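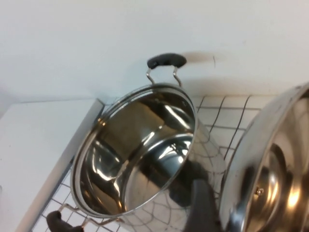

作業ノート　2020年11月15日
記入:ハビエラ・カセレス(Javiera Cáceres)
読む時間:約3分

洗い場の自動化、鍋の工程について。Medinaの社員食堂の仕事の続き。日本のチームも読むので日本語で書きます。変な文があったら直してください。

午前は鍋とふたの取り扱いだけをした。先週までは皿とトレーを中心に考えていたが、現場の人に聞くと、いちばん疲れるのは鍋だそうだ。皿は軽いし、すでに機械で洗っている。鍋は重くて、熱くて、持ち手の位置が毎回ちがう。だから順番を変えて、鍋を先にすることにした。

気がついたことを書いておく。

・磨いたステンレスは、まわりの物が何でも映る。下に格子があると、格子の線も曲がって鍋の側面に映る。画像の処理では、これを本当の線とまちがえやすい。ふちの形を先に探して、そのあとで持ち手を探す順番がよいと思う。
・持ち手の握りは黒いので、白い壁の前では見つけやすい。しかし現場の壁はタイルで、色も少し暗い。ここの結果をそのまま信用しないこと。
・ふたのつまみは、上からつかむほうが安定する。横からつかむと、ふたがまわることがある。
・鍋を斜めにするときの速さは、まだ決めていない。ソレダッドさんは今の70パーセントの速さにしたいと言っている。私は賛成だが、昼の時間に間に合うかどうか計算が必要。

7月に数えた記録を見直した。一か月に洗った鍋とふたの合計は3,772点、そのうち手で二回洗った物は1,698点だった。二回洗う理由は記録にない。焦げのせいか、人が交代したときの確認のせいか、わからない。この数字だけで「自動化すれば半分になる」と言うのは危ないと思う。Fossideへの報告書にもそう書いておいた。

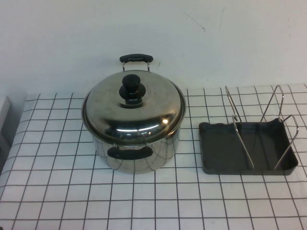
午後はオリアナ・モンテシノスさんと電話で話した。食堂の洗い場で長く働いている人で、いつも具体的に教えてくれるので助かる。話の内容を忘れないうちに書く。

オリアナさんの心配は、仕事がなくなることより、仕事の中身のほうだった。今は洗う人が鍋の底を見て、傷やゆがみがあれば調理の人にすぐ言う。機械が洗うようになったら、だれが底を見るのか。私はこの質問に答えられなかった。工程表に「洗う」「すすぐ」「置く」はあるが、「見る」がなかった。新しい工程表に、ふたを閉める前の確認として入れたい。これは人の仕事として残す案で、時間も正式に取る。

もう一つは、機械が止まったときのこと。前に別の会社の機械が入ったとき、止まるたびに洗い場の人が呼ばれて、自分の作業が遅れた。しかし遅れた時間はどこにも記録されなかったそうだ。今回は止まった回数と、人が助けた時間を両方書く。書く欄は紙でよい。タブレットは手袋では使いにくいと言われた。

カタリナさんの意見では、担当者の呼び方も決めたほうがよい。「機械の補助」という名前は私も好きではない。人が機械を手伝っているように聞こえる。案は「洗い場管理」だが、給料の等級に関係するので、Medinaの人事と話してから。

次にすること
・つかむ試験を400回。ふたあり、ふたなしを分けて記録する。
・暗い色の壁を用意する(ニベスさんに頼んだ)。
・工程表の「見る」の欄を作って、オリアナさんに送る。
・訓練の時間を勤務時間に入れるかどうか、Medinaに確認する。まだ返事がない。

鍋の持ち手の寸法表は共有フォルダに入れた。古い表は使わないでください。

コメント 2　シェア 0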